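Kapitel 4
Interne Verlinkung und Seitenstruktur

Lernziele
Nach der Bearbeitung dieses Kapitels können Sie
die Aufgaben interner Links auf einer Website benennen,
flache und tiefe Seitenstrukturen unterscheiden,
verwaiste Seiten finden und wieder einbinden,
einen Linkplan für ein bestehendes Blog aufstellen.

4.1 Ausgangslage

Mesfin Jemal betreibt das Blog Werisen, auf dem er über Druckgrafik und Papier schreibt. In den ersten Monaten erschienen 17 Beiträge. Die Startseite zeigte alle Artikel untereinander, und wer etwas suchte, scrollte nach unten. Nach vier Jahren umfasst das Blog 500 Beiträge. Die Startseite zeigt davon weiterhin nur die neuesten 30. Alle älteren Texte sind über die Seitennummerierung erreichbar oder über die Suche, sofern die Leserin das richtige Stichwort kennt.

Bei einer Durchsicht im Dezember stellt Jemal fest, dass 31 Beiträge von keiner anderen Seite des Blogs im Fließtext verlinkt werden. Darunter ist die Artikelreihe Gravura, in die er viel Arbeit gesteckt hat. Die Texte sind vorhanden und fehlerfrei, sie werden aber kaum aufgerufen. An diesem Fall arbeiten wir im gesamten Kapitel.

4.2 Was ein interner Link leistet

Ein interner Link verbindet zwei Seiten derselben Domain. Er führt Besucher zu verwandten Inhalten und hilft Suchmaschinen dabei, Seiten zu entdecken und thematisch einzuordnen. Zu unterscheiden sind Navigationslinks, die in Menü, Seitenleiste oder Fußzeile stehen, und Kontextlinks, die im Text selbst gesetzt werden. Navigationslinks wiederholen sich auf vielen Seiten. Kontextlinks sind an eine bestimmte Textstelle gebunden und sagen durch ihren Linktext etwas über das Ziel aus.

Der Linktext sollte deshalb den Inhalt der Zielseite benennen. »Kupferplatten vorbereiten« ist brauchbar, »hier klicken« ist es nicht. Auch zu lange Linktexte sind zu vermeiden; ein halber Satz ist die Obergrenze. 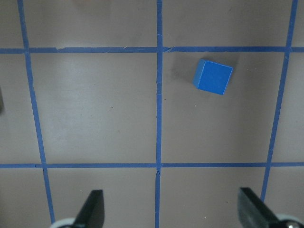

GRUNDBEGRIFFE

Klicktiefe: die kleinste Zahl von Klicks, mit der eine Seite von der Startseite aus erreicht wird. Die Startseite selbst hat die Klicktiefe null.

Verwaiste Seite: eine Seite, auf die kein interner Link zeigt. Im weiteren Sinn zählen wir auch Seiten dazu, die nur über die Seitennummerierung erreichbar sind.

Übersichtsseite: eine Seite, die ein Thema kurz einführt und auf die zugehörigen Einzelbeiträge verweist. Sie wird von Hand gepflegt und unterscheidet sich darin vom automatisch erzeugten Archiv.

4.3 Flache und tiefe Strukturen

In einer flachen Struktur liegen die meisten Seiten wenige Klicks von der Startseite entfernt. Das ist für kleine Blogs leicht zu erreichen. Mit wachsendem Bestand werden die Menüs jedoch lang, und die Auswahl fällt schwer. Eine tiefe Struktur ordnet die Inhalte in Kategorien und Unterkategorien. Sie bleibt auch bei großem Bestand lesbar, verlangt aber, dass jede Ebene verständlich benannt ist.

Für die meisten Blogs genügen zwei Ebenen unterhalb der Startseite. Jemal entscheidet sich für eine Übersichtsseite je Thema und ordnet jedem Beitrag genau eine davon zu. Schlagwörter behält er bei, nimmt sie aber aus dem Hauptmenü. Sein zweites Blog, Bosora, lässt er zunächst unverändert, um die Zugriffe später vergleichen zu können.

Aufgabe zum Einstieg
Wählen Sie ein Blog mit mindestens 30 Beiträgen. Notieren Sie für fünf ältere Artikel die Klicktiefe und prüfen Sie, ob ein Kontextlink auf sie verweist. Bewahren Sie die Notizen auf, sie werden in Abschnitt 4.5 wieder benötigt.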